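Laundry Rooms and Wash Days
A gallery from our building in Elport

Welcome to my small page. I moved to Elport from Irnusmont in July, and in the first weeks I wrote many letters home about the laundry. My family found this strange, but then they asked for pictures, and so the gallery began. It is a quiet collection. If you like big landscapes, please look in the other albums, there is one for the harbour and one for the hills.

In Irnusmont we washed at home, in a machine which stood beside the bath and walked a little when it was spinning. In the new building the machines are shared, and they are in a room on the lowest floor. You book an hour on a sheet of paper by the door. I like to take the hour at 7 in the morning, when the pipes are still quiet and I can fold everything on the long bench before breakfast.

I did not own a proper basket when I arrived. I carried my clothes down in a shopping bag, and the socks travelled separately in my pockets. The first baskets I looked at were made by Areo and they were very handsome, but too wide for our stairs. The stairs have 63 steps from my door to the laundry, with two tight corners, so a wide basket scrapes the wall and also the knuckles. My neighbours prefer a tall shape and I have learned to agree with them.

Colour was the other question. My mother always kept white for sheets and a darker colour for work clothes, and I wanted to continue with this. The shop had mostly grey ones. I have grown fond of the paler greens and blues, which are cheerful in a room with a grey floor.

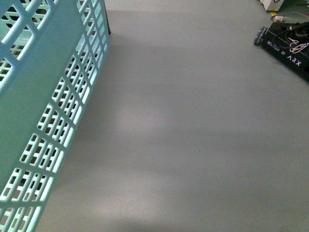
Mint-turquoise basket on the grey floor. The corner is solid and the walls are all small openings.

I spend more time than I should looking at baskets now. An open lattice lets the air through, so a towel that must wait until the evening does not begin to smell. The weak point is small things. A thin strap or a baby's sock can find its way through a hole, and I have seen a button caught on a rib more than once. For these I use a cotton bag with a drawstring, and I put the bag in with the rest.

For cleaning, I rinse a plastic basket in the shower with a little dish soap and use an old toothbrush in the corners of the lattice, where lint collects and becomes like felt. Then I leave it upside down on the balcony - not in the strong afternoon sun, my last washing-up tub became brittle this way.

Some people have asked about the drying racks. I would like to photograph them in winter, when every flat in our street has one standing near the heater and the windows are foggy. The album from the laundromat called Fu, near the tram stop, is also not ready. I have to choose the pictures and my evenings are short at the moment.

You are welcome to use the pictures for your own page if you write to me first. Comments are open, and I read all of them, although my answers can be slow.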